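The Kitchen at Pekbridge

Last updated: 27/11/2025

When Ye-rin Jeon arrives in the morning, the first thing she checks is the cable. It runs on the outside of the arm, and if it hangs too low it can catch on something when the arm bends. She moves the joints slowly by hand and watches the loop. Then she looks at the fingers of the gripper, and at the screws of every clamp.

The cell has been at Pekbridge since October. Its main exercise is the oven door, which Kurnex, the small firm behind the project, has asked it to repeat 300 times between two services.
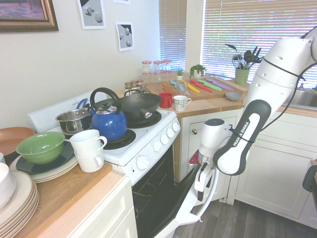
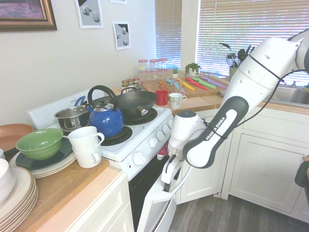
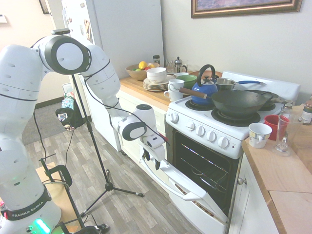 The Franka Emika arm at the oven door, with the blue kettle on the stove.

A door is difficult work for such a machine. The handle travels in a curve, and if the path is wrong by a little, the wrist has to take the force. Aivar Kazlauskienė keeps the service notebook, which has now reached entry 214. Most entries are short: "Finger pads changed", "Base checked, one bolt tightened". He prefers a pencil.

After each service they run the door at low speed, and Ye-rin stands near the stop button until she is satisfied with the sound of the joints.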